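13 Aug 2020

**Long room, brick side: tables, lights, who goes where**

Came in early to walk the whole length of the room before anyone had put a bag down, and I still love it. The brick does so much! Nisha thinks we should paint it and I will argue against that for as long as I'm here (sorry Nisha). It's a lovely uneven red with darker ones scattered through, and it takes the edge off all that white overhead.

Jobs I'd set myself:

- decide where the shared table goes and stop moving it
- look at the lighting properly, tubes on
- work out what we can and can't hang off the brick
- find out what the Howells crate is (no luck, ask Gwion)

Lighting first. The ridged ceiling is a gift here, it throws the light back down and there are hardly any hard shadows on the desks. I took the lux meter from the Troddale job and got 1007 at the best spot, standing nearly under a fitting, which is more than anyone needs for soldering and far more than anyone needs for eating a sandwich. The poorest reading was up by the brick at floor level. Fine. We don't work on the floor, or Reda does, but he brings his own lamp.

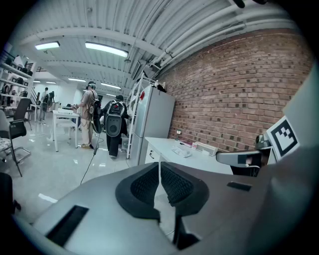 I'd like to keep the middle clear enough for people to stand and talk with something in their hands. When the desks were in two tight rows everyone queued to get past everyone else, and Angharad was forever lifting her chair out of the way. With the desks pushed along the brick it feels twice as wide. It isn't, obviously, I measured, and what we gained at the narrowest bit is some 38 cm. But what a 38 cm!

Pipes: they run high along the brick side and I've been up the steps for a look at the brackets. All solid. Please don't hang anything from them, including "just a cable". Wyn has offered to put up a proper cable tray below, using the Zallwood brackets left from April. I said yes before he'd finished the sentence.

Fixings in the brick: drilled two test holes low down, one into a brick and one into the mortar. The brick held beautifully and took a good deal of effort to get through. The mortar is soft and came out like damp sand, so **brick only, never the joints**. Plugs are in the Hidisier tin, second drawer.

Now the kitchen end, which I've ended up caring about more than is reasonable. I want the fridge to stay on the brick side with the long white table running on from it, so that food, cups and the little lamp all live in one strip and the desks stay desks. I am very taken with the lamp. It's only a small lantern sort of thing but it makes that stretch of table look like somewhere you'd want to stop for five minutes.
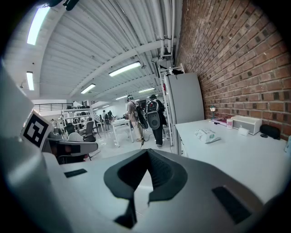
Things I'd still change at that end:

- The rack on top of the fridge is handy, but light things only please. Angharad can't reach it and shouldn't have to climb.
- Plastic bags: fold or bin. They spread.
- Own bags on the hooks once the hooks are up. Until then, against the wall is fine.
- A tray for cups, with a lip. Reda says he can make one from offcuts in an afternoon. I'd like it deep enough for lids as well.
- Leave a hand's width behind the fridge for air. I shoved it right back last week and Gwion quite rightly pulled it out again.

Tried eating lunch standing at the table and the height is good for me, a touch high for Nisha. We could get a couple of stools, though then people will settle in and the walkway goes again. Undecided. I'd rather try it for a while with none.

Wyn came by later and we talked about noise. The ceiling and the brick between them make it fairly lively in there, and a dropped spanner carries all the way down. He wants felt under the desk feet and something soft on the plain wall opposite. I clapped my way along the room like a fool to find the worst spot, and it's a little past halfway. Felt is cheap so we'll start there. He has half a roll at home, the thick green sort.

Left to do: hooks, cable tray, felt, cup tray. Gwion to say yes or no about the crate. If it really is the spare shelving I know exactly where it's going, and I've already marked the bricks in chalk.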